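积木那一栏：八块小东西，一块大木板 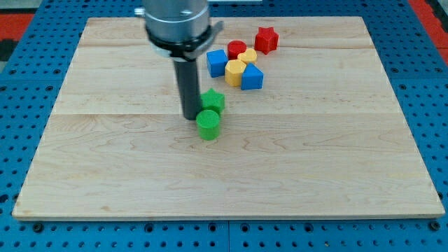
本页最后修改：2022年9月20日

上一期的积木那一栏收到了来信，大意是说，一个借玩具的地方花了整整两页讨论拼图盒盖上的裂缝，是否有点过分。来信我收下了。这一期不谈盒盖，谈一块木板，以及放在木板上的积木。篇幅恐怕不会更短，请自备茶水。

先说积木。新到的这一组是8块，四种颜色，红、蓝、黄、绿，每色2块。东西很小，塑料的，表面不反光，摸上去有点涩，跟大家小时候玩的那种滑溜溜的积木很不一样。Nudlow玩具馆的旧积木用了多年，亮得能照出人影，叠到第三层就各奔前程。新的这批涩一点，我个人欢迎，袖子上有毛线的家长可能持保留意见。

同色的2块形状未必一样。就拿绿色来说，一块是圆柱，一块是星形的柱子，站在一起像是来自两个不同的家庭，只是碰巧穿了同一件毛衣。这件事在登记的时候造成了麻烦。我们的借还表上原本只有“颜色”一栏，没有“形状”一栏，于是第一周的记录里出现了“绿的，还了”“绿的，没还”“另一个绿的，不清楚”这样的句子。现在表格加了一栏，请各位填写时不要写“那种形状”。写“尖的”也不够，写“像饼干”更不够，虽然我知道您是什么意思。

关于星形那块的名称，馆里有过一番讨论，时间之长超出了它的体积。一派主张叫“星柱”，一派主张叫“星星”，还有一派认为几何上应当叫“星形棱柱”，并且愿意为此留到关门以后。目录最后写的是“星形（绿）”，三派都不满意，我想这就算定下来了。

再说木板。浅色的枫木，拼起来的，板面上横着两道长缝，一道靠后，一道差不多就在绿色那两块待着的地方。木纹弯弯曲曲，靠下的半边还有几处颜色深一点的结和旋涡。板角是方的。有位读者在留言本上问，为什么不把角磨圆。答复是：磨圆要另算钱，而且它平时就平放在桌上，桌子是那张带孔的蓝色板面的桌子，大家都认得。请不要把板子竖起来当滑梯，也请不要把它夹在胳膊底下穿过走廊，走廊的墙上已经有一道新的纪念了。

有了这块木板，蓝桌子本身倒成了配角。这张桌子争议一直很大。喜欢它的人说那些孔好，可以插钩子，可以挂东西，整齐；不喜欢它的人说那些孔好，可以掉东西，可以卡铅笔芯，可以让三岁的孩子把手指头伸进去试大小。两派用的是同一个“好”字，语气差很远。木板铺上去之后，孔盖住了一大片，铅笔芯少了，挂钩也少了。想挂东西的读者，请移步靠门的那面墙，那里有正经的挂钩，上面目前挂着三把别人的雨伞，认领请趁早。

木板是从Choi木作订来的。Choi的师傅做事慢，话少，报价单倒写得像一封家书，从木料晾了多久一直写到送货那天可能下雨。五月订的货，中间我们打电话去催过，对方的回答是“在看纹路”。我们当时不太理解看纹路为什么要看这么久。板子到了之后，我趁没人把脸贴上去看了一阵，仍然不太理解，不过承认好看。浅浅的奶油色，往蜜色那边偏一点，彩色积木搁在上面很分明，比搁在蓝桌面上好找。尤其是蓝色那2块，从前的蓝积木一上蓝桌子就等于告假。

板子底下的防滑垫是Suredeck的，灰的，薄的，压在下面看不见，所以没有人夸它。本栏愿意夸一句。有了它，木板就不再随着孩子的胳膊肘往前走。没有垫子的那几天，板子每天下午都要往窗户那边挪一点，到闭馆时已经探出桌沿，像一艘准备出海又没有下定决心的船。垫子若是脏了，用湿布擦，平着晾。不要放进洗衣机，有人放过，出来的时候是另一种东西。

收纳盒是Mellex的，透明的，带扣。我对扣子有意见。开的时候要用两个拇指，关的时候要用一个手掌外加一点信念，声音脆得整个阅览角都会抬头。好处是孩子们爱听，主动要求关盒子的人明显多了，其中一些关完又打开，再关。盒子的容量远远大于这8块积木，这是有意的，后面还有。

后面还有，是指全套。这一组是全套里先到的几块，全套64块，其余的分批来。有人问能不能等齐了再借，答案是不能，等齐了我们自己也要先摆一个下午。先到先玩，玩法也就先从少的开始。下面写几种在馆里试过的，难度从“不用起身”到“需要商量”。

第一种，按颜色归队。把积木散开，再两两放回一起。听起来很简单，大人常常在这里露出轻敌的表情。请记住，同色的2块形状可以完全不同，有的孩子坚持按形状分，认为圆的就该跟圆的在一起，颜色是次要的。遇到这种情况不要纠正，您问他理由，他能说上十分钟，您就可以坐下来喝那杯已经凉了的茶。

第二种，沿着缝走。木板上那两道长缝可以当路，也可以当河。当路，积木排在缝上，一块挨一块，谁碰歪了谁重来；当河，积木只能放在两岸，过河要喊一声。周六场的孩子给靠后的那条河取了名字，因为名字里有同馆另一位孩子的姓，此处从略。两位当事人已经和好。

第三种，记位置。一个人看清楚，转过身去，另一个人挪动一块，再转回来猜。规则是只许挪一块。这条规则写在盒盖内侧，字号比较大，原因参加过的家长都明白。挪到口袋里不算挪。

第四种，木纹找地图。这是Solène Lefèvre想出来的。她每周来馆里讲故事，讲到一半常常忘记翻页，孩子们也不提醒她，因为她自己编的往往比书上的好听。她的办法是让孩子在板面上找一个结或者一个旋涡，给它编一个地名，再把积木派过去住。绿的圆柱住进过一个火山口，也住进过一家面包店，换房的频率令人羡慕。Solène说这游戏不需要赢家，我说那时间怎么控制，她说不用控制。那天闭馆晚了，特此说明，责任在地图。

至于叠高，大家总会问叠高。可以叠，表面涩，比旧的稳，不过星形的那块躺着和站着是两种脾气，请孩子自己试。往上叠的时候，大人的手请离远一点。扶着的塔，孩子不认。

借出的办法照旧，略有改动：

积木随盒借，一次一组，期限两周。木板不外借，它太大，公交车司机已经表过态。想在家里玩河和地图的，餐桌如果有木纹也能用，没有木纹的可以贴一条纸胶带充当缝，撕的时候顺着撕。

还的时候请当面点一遍，8块，四色，每色2块。点数请在柜台完成，不要在门口，门口有地垫，地垫吃过东西，上次吃的是一只骰子，至今没有吐。

少了一块的，请直接说少了一块。我们见过的说法包括“它本来就不喜欢跟大家在一起”，很动人，但是表格上没有对应的栏目。补一块的费用写在柜台的小牌子上，小牌子在仙人掌后面，伸手时当心。

清洗方面，温水，一点点洗洁精，软刷。表面不光滑，缝隙里容易藏果酱，星形的几个凹角尤其是果酱的理想住处。不要用开水，不要用烤箱烘干。后一句是应某位读者的要求加上的，他说如果早写着，他就不会试了。木板只用拧干的布顺着木纹擦，水渍请当场告诉值班的人，不要拿绘本盖住。绘本被盖过之后，我们同时多了一块水渍和一本波浪形的绘本。

还有几件零碎的事，放在这里，免得又占一栏。

旧积木没有扔。亮的那批移到了窗边的矮架上，专供喜欢看东西倒下来的读者使用，这部分读者人数稳定，需求明确。旧积木里缺的那块拱门，如果在您家，它并没有被通缉，放回还书箱就行，不必署名。

讲故事的时间不变，仍在靠窗的地毯上。地毯换了方向，流苏朝里，因为流苏朝外的时候总有人跟它较劲。

有读者来信问，木板能不能拿来切面包。我理解，它确实很像，连颜色都像是正等着一条法棍。不能。切面包请用茶水间那块，那块也是木头的，刀痕很多，经验丰富。

还有读者问，四种颜色里为什么没有紫色。这个问题我转给了供货的一方，对方回信很客气，谈了不少别的事。据我理解，就是没有。家里有画画用的紫色颜料的，请留在家里。

全套到齐以前，目录页上的积木条目会改来改去，看到数目变了不要惊慌。目录由我改，我打字用两根手指，改错了请写纸条放在柜台，纸条请写清楚是哪一行。上次那张只写着“不对”，我查了一个上午，最后发现说的是天气栏。

下一期写棋类的散件，特别是那盒混了三副跳棋的跳棋。手里有多余弹珠的，请先带来，本栏还在凑。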